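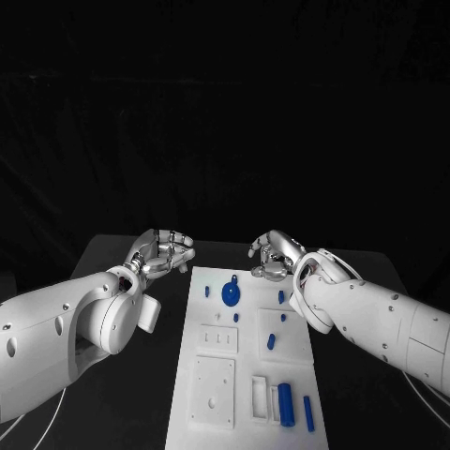 Oluwatosin Akande makes boards. White ones, mostly, with blue pieces that sit on top, and she has been at it long enough in the back half of the Nallcombe workshop that she talks about them the way other people talk about their gardens.

"I like a part you can name from across the room," she told me, pouring us both more tea. "A knob, a peg. If you have to squint, I drew it wrong!"

The blue was settled early, after a whole December of trying other colors (she still has a drawer full of the orange ones, and she showed me nearly all of them). White plates underneath, dark table, black curtain behind, and she wouldn't hear of changing any of it.
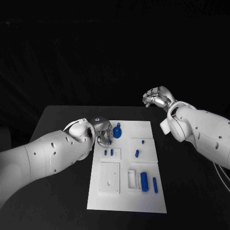
A board on the dark table, with its white plates and blue parts.

I asked which piece gave her the most trouble, and she laughed for quite a while before answering. "The pegs, always the pegs. They're so small. I printed more than 50 before I had one I was happy with, and then I dropped it behind the radiator."

Her friend Mechthild Reisinger, who shares the workshop, found it the next morning while she was sweeping. Akande keeps that one in her coat pocket now, and she took it out twice while we were talking.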